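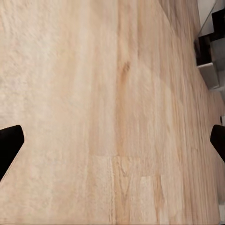
## Slide 1 – Opening (2 min)

- Student project talk, July 27, 2018. Title: "Open-loop approach in simulation."
- Say up front: everything tonight is rendered. Hardware comes in October.
- Point out the two black fingers, left and right, gripper open. The planks between them are clear.
- Leave it up while people sit down.

## Slide 2 – What the team was asked to do

- Course brief: move a gripper over a flat surface, stop at a set height, close on a part, lift.
- Two student groups, same arm model, separate controllers. Group A is called Brunedard, group B is Gündoğdu. Both names come from the team sign-up sheet and mean nothing technical.
- The simulator wrapper is Bondotine. Written in the spring term, Python on top, physics engine underneath.

## Slide 3 – Why a wood floor

- First builds used a flat gray plane. The camera tracker had no features to lock onto and drifted.
- Plank texture gives it grain and joints. On the opening slide, the dark knot in the amber band is the kind of feature it picks up. The seam a little below finger level is another.
- Blur softens the grain, mostly upper left. Feature count drops there. Expect a question on this.
- Texture was not randomized for these runs. State this before someone asks.

## Slide 4 – Test setup

- 132 runs per controller, 300 control steps per run.
- Start pose: gripper open, nothing held.
- Log per run: finger gap, tool height, contact flag, tracker residual.
- A run counts as a pass if the part stays in the grip to the last step.

## Slide 5 – Controllers

- Brunedard: fixed trajectory, no correction after step one. Simple to debug.
- Gündoğdu: same trajectory plus a height correction from the tracker. Slower loop, and it stalls when the residual goes over the limit.
- Show the block diagram, skip the equations. They are in the handout.

## Slide 6 – Open items

- Sultex pads for the fingertips are not modeled yet. Friction is a single constant for now.
- Contact flag chatters at low closing speed. Filter or fix the time step – still undecided.
- Log format differs between the groups. Merge before October.
- Questions. If time runs short, drop slide 5.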